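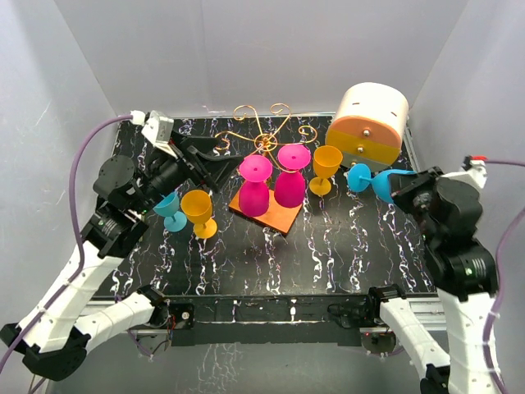

Wire glass rack on its wooden base, two pink glasses hanging

How do you store stemmed glasses in a small kitchen without breaking them?

Posted by punent_kitchen

We moved to a flat in Deswood in December and the kitchen is about half of what we had before. There is one double wall cupboard, a run of three base units and a shelf over the fridge. I have wine glasses in three sizes, some flutes that were a present, and a set of coloured ones I use more than any of the others. Two have gone already, one because the cupboard door caught it and one because I was reaching behind it for the sugar.

I have been looking at the wire racks where the glasses hang by the foot, and also the metal rails you screw to the underside of a cupboard. The freestanding racks look nice but take up worktop. The rails need drilling and we rent. The landlord is reasonable but I would need to ask.

My questions are whether it does any harm to store glasses upside down on a shelf, whether the hanging sort collect grease if they are near a hob, and whether the rails hold up over time. The underside of the wall cupboard is chipboard, I think, with a white coating. The gap between the cupboard and the worktop is 5 cm less than standard because somebody has tiled on top of an older worktop.

Budget is not huge. I would rather buy one thing that works.

matei_and_sons

I fit kitchens, so I can only really speak about the rails. Chipboard will hold a glass rail perfectly well if you use the right screws. The ones in the packet are often too long and will come through into the cupboard, so measure the thickness of the bottom panel first. Standard is 18 mm, but older units can be 15 mm. Drill a pilot hole, go slowly, and stop as soon as the head is flush. If you keep turning, the thread strips and the screw just spins. That is nearly always what has happened when someone tells me their rail fell down.

Put the rail so the glasses slide in from the front, and leave the width of the widest bowl plus a finger between rows. People line the rails up with the feet of the glasses and forget that the bowl is wider. Take your biggest glass and hold it up there before you mark anything.

With your gap being short, check the height as well. A tall flute hanging from a rail can end up too close to the kettle or the toaster. If it is a tight fit I would put the rail inside the wall cupboard, fixed to the underside of the middle shelf. You lose nothing because the space under a shelf is normally wasted, the glasses stay clean, and when you move out there are only a few small holes which can be filled. If you have the glasses hanging inside, check the door closes with them in place before you tighten everything.

Not over the hob, and not right beside it either. Grease gets everywhere.

As for renting, send a short email and keep the reply. I did 80 flats for one letting company and they only ever minded about holes in tiles.

rindura77

just put them in a box under the bed and use mugs. works for us

oldgreendresser

I have lived with both kinds and have some opinions.

Upside down on a shelf: the rim is the thinnest part of most wine glasses, so standing them on it is the risky way round. For cheap thick ones it makes no difference. They can also pick up a stale smell if the air is shut in, particularly if they went away slightly damp or if the shelf has been painted. I stand mine the right way up and rinse off any dust. If you do want them rim down, use a ribbed shelf liner so air can get under.

Freestanding racks are fine if you have a corner that nobody leans across. Look at the base before anything else. A light rack with a small base will tip when you take glasses off one side and leave the others hanging, so load it evenly and take from alternate sides. The more decorative ones with curly wire are a pain to dust. I do mine in the sink with a soft toothbrush, but not if there is a wooden base, which should only be wiped and then dried straight away.

In your place I would split them up. Keep the coloured ones you use all the time on the rack or rail, and put the flutes in a divided box on the shelf over the fridge. The cardboard dividers from a wine carton do the job and cost nothing. Write on the outside what is in it.

Also move the sugar.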